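Setting up the table-clearing routine on the Podis two-arm kit

By Siiri Stankevičius
Updated December 20, 2018

This guide covers the dish routine that ships with the Podis kit, from placing the items to saving your grips. You need the kit already bolted down and powered, with both arms homed. If you haven't done that, start with the unpacking guide. Allow about 2 hours the first time.

Step 1. Set the table

Start with one place setting. A plate, a bowl, a cup, a spoon and a fork are enough. Put the plate in front of the arms, where both grippers can get to its rim, and keep the cutlery off to one side with the handles toward you. Steel dishes are fine, but shiny ones need an extra setting, covered in Step 3.

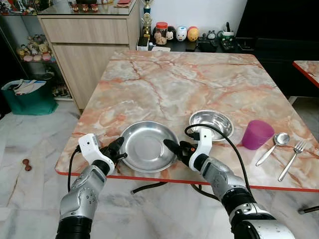 Open the Ulier software and choose New Routine, then Dishes. Give each item a name. Short names are easier to read in the log later.

Step 2. Teach the plate

Plates are a two-arm item by default. Move each gripper by hand until the fingertips are level with the rim, one on the left and one on the right, then press Record on each arm. Close slowly. If the plate slides, lower the grip force by one notch and try again.

Inese Liepiņa in support suggests recording 3 grips for every item and deleting the worst one. I do the same now — it saves going back.

Step 3. Teach the bowl

A bowl only needs one arm. Take it by the edge, lift it clear of the table and turn it upright so the inside faces the head camera. Hold it there while the software takes its reference view. For polished steel, turn on Glare Filter first. Without it, error 306 (no outline found) comes up a lot.

Check the cable loop at the wrist before you save. It should have enough slack for the turn and should not catch on a table edge.
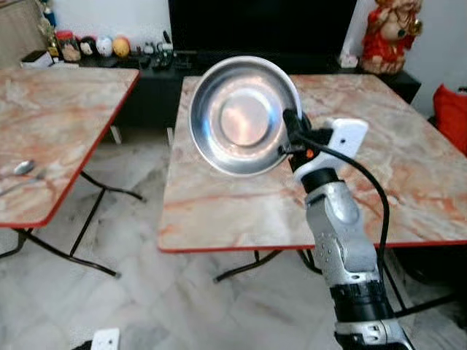
Step 4. Save and run

Press Save, put everything back in its starting place and run the routine at half speed. Keep a hand near the stop button for the first run. If an item is missed, reteach that one only. The other grips stay as they were.

Spare fingertips can be ordered from Geldale in packs of 2.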